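Marble worktop, regretting it already?
Kitchens & Worktops board

juvside_till
We've got a quote from Moser for dark brown marble with white veins and I'm properly in love with it. My other half wants laminate and says I'll be crying over lemon juice by June. It comes to 335 more than the plain one, so hardly a fortune. Anyone lived with it?

BrittaK
Had ours 2 years and I'd have it again tomorrow. Yes it marks. I wipe up wine when I notice it and otherwise leave it be (mostly I don't notice it!).

Octavio_Y
Sorry Britta, can't agree. Marble etches, sealed or not. We sealed ours every spring and the bit by the kettle still went dull. Get granite.

BrittaK
Dull by the kettle is hardly a disaster though – you put the kettle on it.

hannelore_s
Depends on the colour as well. Pale shows everything, brown is more forgiving. What are you doing with the walls? I'd go pale lavender, lovely with brown.

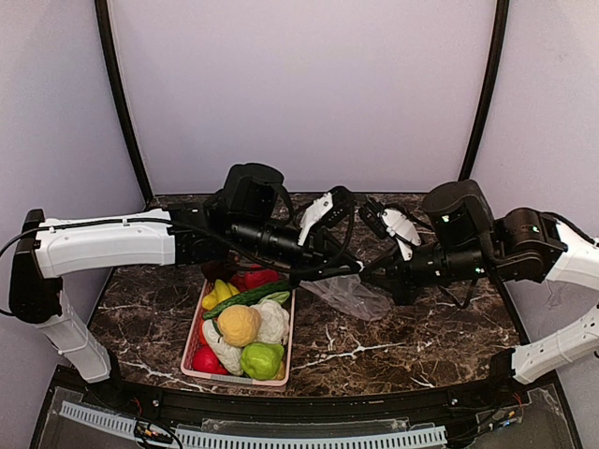

Dark brown with white veining, pale lavender walls behind.

juvside_till
Oh I like that! Hadn't thought of lavender at all, we were going cream.

Octavio_Y
Nice colours, I'll give you that. Still granite for me.

Ute H
Ask Moser for an offcut and leave half a lemon on it from Sunday lunch till bedtime. Then you'll both know.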